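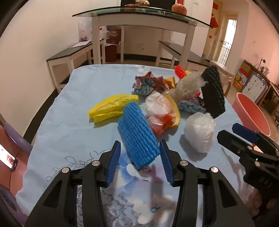
5/10/22

Well, the kitchen is officially happening. I've been saying "next year" since we moved to Breltdale and next year finally showed up this morning at ten to eight in the form of Bartosz Nowicki, two tool bags and a very long level. I was still in my robe. He was very nice about it.

He's the fitter, Tane Rutherford is the designer, and I've now learned that these two don't always agree. Tane drew up the plan back in April and it has a tall pantry unit to the left of the window. Bartosz held his tape up against the wall, hummed for a while, and told me the wall leans. Not a lot, but enough that the pantry would have a wedge-shaped gap up the side that you could lose a cereal box in. So he called Tane, and I stood there drinking my coffee and listening to one half of a conversation about scribing panels. Apparently a scribing panel is just a strip of wood you cut to match your crooked wall. Why didn't they say so?

Upshot is the pantry stays where it is, with a wider panel, and I lose a bit off the drawer unit next to it. 39 centimeters wide it'll be now (Tane does everything in metric, I've given up converting). I asked if my big baking sheets would still fit and there was a silence on the phone, so I went and dug one out and we measured it. It doesn't fit. Sideways it does! So the baking sheets are going in sideways and that's that.

The old cabinets came out faster than I expected. All that grease behind the range hood, I was mortified. Bartosz said he's seen worse, which I suppose he says to everybody. Behind the corner base unit we found three layers of wallpaper, one of them orange with brown teapots, and I sort of love it. I peeled off a piece about as big as my hand and put it in the recipe binder. There was also a dead outlet nobody had mentioned on the inspection, so now the electrician has to come back for that, and she can't come until the plumber has moved the sink pipe, and the plumber is in Rolton till the end of the week. I wrote it all on the back of an envelope with arrows and then I put the envelope somewhere.

Money. I promised myself I'd keep track in here so here goes. The extra panel is $70, and the new outlet is $153 including her coming out twice. I'm not touching the countertop money, I'm NOT. The countertop is the one thing I really wanted. It's the Kļaviņa one, the pale oak with the little rounded edge, and every time I go in the showroom I pet it like a dog. I did ask if the laminate was a lot cheaper and then didn't listen to the answer.

Handles are still undecided. I have the brass cup ones and the plain black bars taped to a spare door, and I keep walking past and changing my mind. Brass at breakfast, black by lunch. Tane needs to know by tomorrow so he can put the order in with Skekham, who do the doors and the handles together and will drill them at the factory if you tell them early enough. Bartosz would rather drill them himself. I'm staying out of that one.

Supper was soup out of the microwave, which is now living on the dresser in the hall with the toaster and the kettle. I washed up in the bathroom sink, and let me tell you, a soup pot and a bathroom faucet do not get along. Water all down my front. I'll get a plastic tub tomorrow and do it in the bath like a sensible person.

Dust everywhere, of course. He hung a sheet of plastic over the doorway with a zipper in it, like a tent, and it works pretty well as long as I remember to zip it. I remembered twice.

He's back at eight to start on the floor. It has to be leveled before any of the base units go in, and then left overnight, so no walking on it, and the back door's through there, so I'll be going around the side of the house to put the trash out. Must find the side gate key. And the envelope.

Just went and looked at the handles again. Brass, I think. I'll text Tane before I go to bed so I can't change it.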